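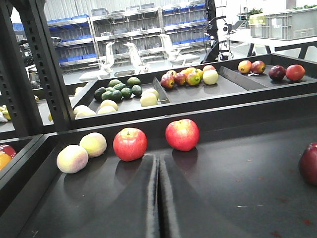
*The trays from wrist height, arms and bin shelving behind.*

# Sarby picking arm: common questions

Sarby is a fruit-picking arm we are building in the shared workshop at Sitent. Most of these came up at the Friday open bench.

**What does it do?**

It takes a piece of fruit from a tray and puts it in a shopping basket. That is the whole job for now.

**Why fruit?**

Round things roll, and they come in sizes that make a gripper work. An apple and an avocado need different finger spacing, and a lemon needs something else again.

**What are the gripper parts?**

Two fingers, driven by one motor through a Krishnan linkage kit. The kit comes with flat metal jaws. We swapped them for our own and have been through 5 versions. The drawings are in the Sarby folder on the shop computer.
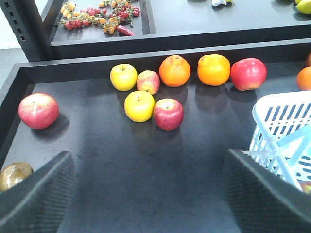
*Fingers open over the lower tray, tomatoes and a chili on the one above.*

**Where is the camera?**

On the wrist, looking down past the fingers. We tried a fixed camera on a post first, but the arm blocked its own view on every reach into the back row.

**How many picks have you logged?**

386 as of the end of June. Each one gets a line in the log with the fruit, the tray and a pass or fail. Drops count as fails, even if the fruit lands in the basket.

**What software runs it?**

Cerkex, a small control program written by members here. It handles motion and logging – the fruit detection is a separate script. Both run on one desktop under the bench.

**What still goes wrong?**

Mostly the basket.

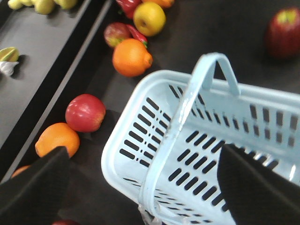 The handle is the main problem. If it sits across the opening, the arm has to come in from the side, and the planner doesn't always find that path. The slots are the other one. They let the dark tabletop show through, and the detection script sometimes marks the pattern as an object. Fruit lying right against the rim is also hard, as one finger has no room to get down beside it.

**Can I run it myself?**

Yes, after the arm safety session. Book a slot of 2 hours on the bench sheet. Keep your hands out of the trays while the arm is powered, and put the fruit back when you finish.

**Can I copy the design?**

Yes. Ask at the desk for the parts list. Check the finger drawings for the version number before you print, because versions 1 and 2 don't fit the current linkage.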